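Reusable produce bags, worth it or not?
Home & Kitchen > Groceries and Food Storage
14 replies

pedik_porch
2020-07-26
So I've been cleaning out the drawer under my microwave, the one where every bag that ever came into the house goes to live, and I want opinions. Half of it is those thin produce bags from the store. I reuse them a couple times, they get a hole, I feel bad, I throw them out. My sister-in-law swears by the cotton mesh kind and gave me a set in May. I've used them maybe four times. The lettuce goes limp in them overnight and the tag with the weight on it scratches the tomatoes (ok maybe that's just my tomatoes).

Do you all use the cloth ones? Do you store food in them or just carry it home? And what do you do with greens?

undamberg_gal
I carry in cloth and store in plastic. Cloth breathes, that's the whole point of it, and a lettuce doesn't want to breathe in a fridge. It dries out. I take a plastic bag, put a paper towel in the bottom, lettuce on top, twist it shut with some air in there. Lasts me over a week. Romaine even longer.

The mesh ones are great for onions and potatoes though! I have three hanging on hooks by the basement stairs and I wouldn't go back.

crumbcatcher
Disagree about the cloth. You can keep greens in it just fine if you dampen the bag first. I use old flour sack towels, get them wet, wring them out hard, wrap the kale up and stick it in the crisper. Been doing that for years. Kale, chard, parsley, all of it. No plastic in my fridge at all except the ketchup bottle.

undamberg_gal
Sure, kale. You could leave kale on the porch. Try it with butter lettuce and come back to me.

crumbcatcher
I have! Butter lettuce does fine for four days and who keeps butter lettuce longer than four days?

undamberg_gal
Me. I live alone and it comes in a big head.

Auer_Dan_no
Can I put in a word for washing and reusing the plastic ones? I wash mine inside out in the sink with dish soap and stand them over wooden spoons in a jar. My wife thinks it looks ridiculous. I've had the same sandwich bags since before we moved. The only rule in our house is that anything that held raw meat goes straight in the trash.

pedik_porch
The wooden spoon thing is genius, I've been draping mine over the faucet like little ghosts and they never dry in the corners.

slowcooker297
I'll be the grump. I kept a grocery notebook last year (retired, bored, don't judge) and I wrote down every bag that came home with me. 297 bags. That's produce bags, bread bags, the big ones with handles, everything. And I'm one person who thinks of himself as pretty careful. So I don't really care if the lettuce lasts one more day, I'd like to see fewer of the things. Bring a basket, put the loose apples in the basket, let the cashier weigh them. You don't need any bag for apples.

undamberg_gal
My cashier would kill me. Fourteen loose apples rolling down the belt.

slowcooker297
She'll live.

mossyfork
Depends on the store too. The Zatero by me used to let you bring your own anything and this spring they stopped, so it's been all store bags since. I've got a mountain of them. I've been using them for bathroom trash and for scooping the litter box, so at least they get a second job.

What I really came to say is that color matters more than you'd think. I got a roll of colored ones and now everything has a system. Red is meat and anything that might leak, so it goes on the bottom shelf. Plain is bread and produce. My teenager can put the groceries away without asking me one single question, which has never happened before in the history of this house. They're thin enough that you can sort of see through them too. Same kind of thing as this: 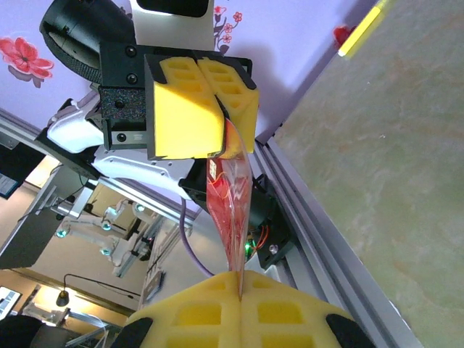
Red bag, the see-through kind

pedik_porch
Ooh I like the color idea. Do you write on them? I can never tell which freezer bag is chicken and which is pork once they're frosty.

mossyfork
Masking tape and a marker, and put the tape on BEFORE it goes in the freezer. It won't stick once the bag is cold. I put what it is and the month and that's plenty.

crumbcatcher
I'd be careful freezing in the thin ones, red or otherwise. They let the air in and you get freezer burn in no time. If you must, wrap the meat in butcher paper first and then bag it. Or use jars for soup and leave an inch at the top.

mossyfork
I only use the thin ones for a week or two in there, and I double them. Never had a problem. But I'll give you the jars, soup in a bag is asking for trouble. I had a bean soup let go all over the frozen peas once and I found beans for months.

Auer_Dan_no
Freeze the soup flat on a cookie sheet in a good zipper bag, then stand them up like records. No jars, no leaks. We fit a ridiculous amount in a small freezer that way.

crumbcatcher
More plastic!

Auer_Dan_no
Washed plastic! On a spoon!

slowcooker297
I could go for some of that soup, whatever it comes in.

pedik_porch
Ok, so here's my plan after reading all this. Mesh bags for onions and potatoes on a hook. Lettuce in plastic with the paper towel. I'm going to try the wet towel thing with the chard because I've got a whole bunch sitting there and nothing to lose. And the drawer is getting cut down to what fits in one coffee can.

Does anybody have a trick for cilantro? Mine turns to slime by day three no matter what I put it in.

undamberg_gal
Glass of water, like flowers, loose bag over the top, in the fridge door. Change the water when it gets cloudy.

crumbcatcher
Seconding the glass of water. First thing we've agreed on. I leave the bag off though.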